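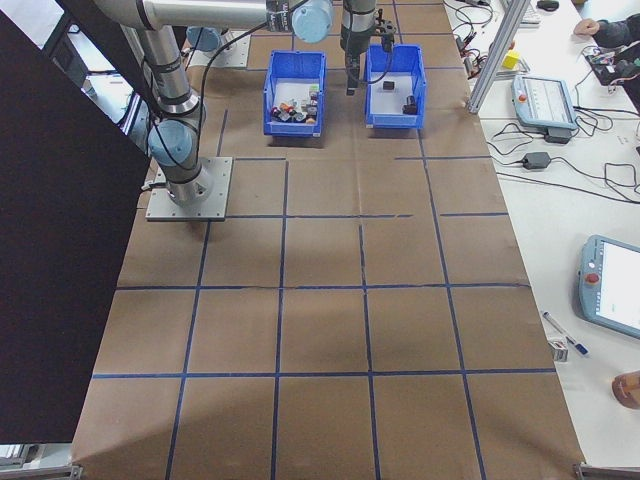
Can the second cell be bought out of this quarter's money, or does it wait?

It waits, except for the small stuff. Bins, liners, tape, paper and spare finger sets go on the current budget. Arms and grippers go in the next request, and that request has to be with Shirley before the end of April.

April 6, 2019

In on a Saturday to get the equipment plan into shape. Kendra and Rizal also here. Notes are for me and for Dale, who has to turn them into line items.

Where we stand. The sorting job is switch parts and push buttons, mixed, moved between blue stacking bins by two arms. The Maltum people want to know what a copy of this setup would take on their side, and we want one more cell ourselves. So the list has to work for both. I'm going to write it once, as a per-cell list, and Dale can multiply.

Per cell, big items:
2 arms with base plates, controllers and pendants
2 grippers
table, extrusion, hardware
PC, monitor, network switch

Went back and forth with Kendra on whether both grippers should be the same model. Same model means one set of spare fingers and one driver to keep alive. She would still like a slimmer one on one side for reaching down along the bin walls. I wrote the request for matching grippers and put hers down as an option with its own line, so it can be struck without redoing the total.
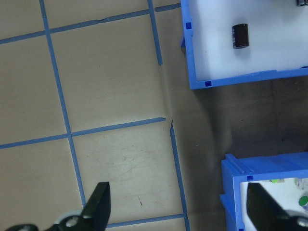

Fingers next. We have been treating them as part of the gripper and they need their own line. Flat black ones are fine for the contact blocks. For round parts Rizal wants a pair with a shallow groove. He will draw it and we get the price from Naqvi for a batch of 15, then for 50, and see where the break is. My guess is 15 is plenty for a year but the price may say otherwise. Screws too. Put in a box of 100, they are cheap and we keep borrowing from the bracket drawer.

Bins: same size and same color as now. Brayden found a cheaper one in the Dovstead catalog but the front lip is a different height, which means redoing the approach heights. Not worth it. White liner in all of them, cut from sheet. Ask for two sheets.

Table covering. Brown paper and blue tape stay for this cell. Costs next to nothing, and a new grid takes less than a morning. For the second cell I asked for a quote on a printed mat with the grid on it. If it comes back silly we do paper again.
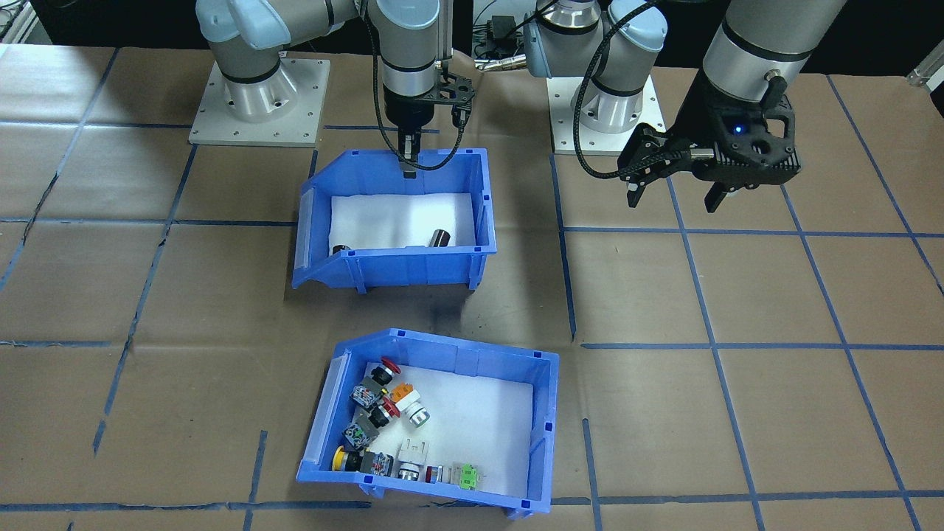
Cables. Dale left these off the last request completely and we paid for them out of the general fund. This time:
gripper cables, one spare per arm
cable straps, one pack
power strips, two per cell
power supplies, one spare of each type

Service contract: Jastska offered one year or three. Shirley's view is take one year and look again when both cells are running. Fine by me. I do want the response time in writing, the email only said "prompt" and that could be anything.

Delivery is the other open question. Arms are quoted at ten weeks, grippers at four. If we order both the same day the grippers sit in a cupboard with the warranty clock running. Kendra asked if the warranty can start at install. Rizal will call Monday.

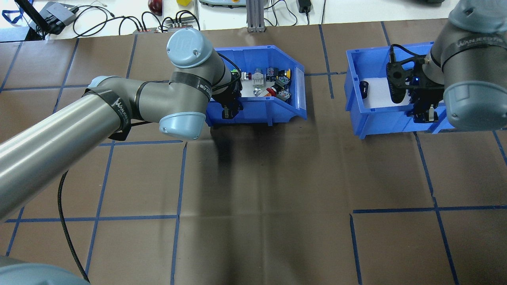 Also need to settle floor space before any of this is signed. The second cell fits along the window wall only if the tool cabinet moves, and there is one outlet there. Facilities wants a drawing before they quote an electrician. Brayden has last year's floor plan somewhere – if he can't find it I'll measure again.

Spare parts, set aside as a fixed amount and not itemized. Shirley won't love it. I can't itemize what hasn't broken yet.

To do:
Rizal – groove finger drawing, warranty call
Dale – per-cell list into the spreadsheet, cables included this time
Kendra – two lines on why the slim gripper, for the option
Brayden – floor plan, bin part number
me – mat quote, Jastska response time, outlet question

Arm price in the old spreadsheet is without tax and the gripper price is with. Fix before it goes to anyone.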